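Slide 1: hello, and thank you all for coming (pause, let the latecomers find a chair). Say hi to Romana Oravec, who kept the Premano sessions going all August!

Tell them how a session begins: the everyday things stay out on the teal cloth, toy in its striped scarf and all, and the hand goes for the tissues. 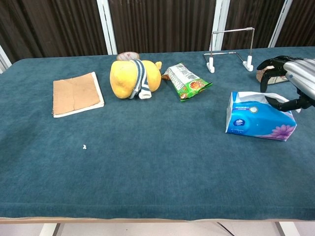
## Slide 2: why so many?

We have 1,488 examples so far and would dearly love 3,000. Go slowly, and mention that fumbled grasps get saved too, with their own label.
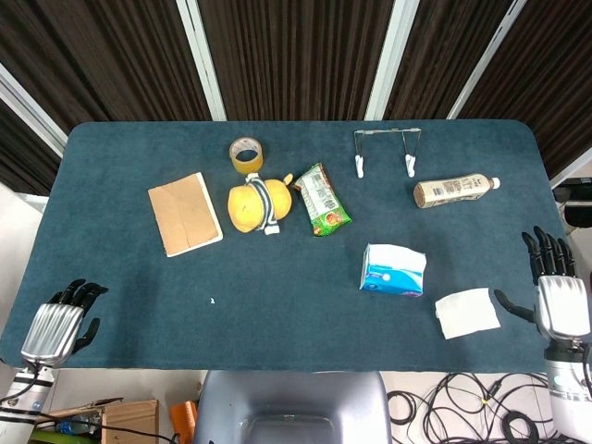 *Both hands at the table, napkin on the right.*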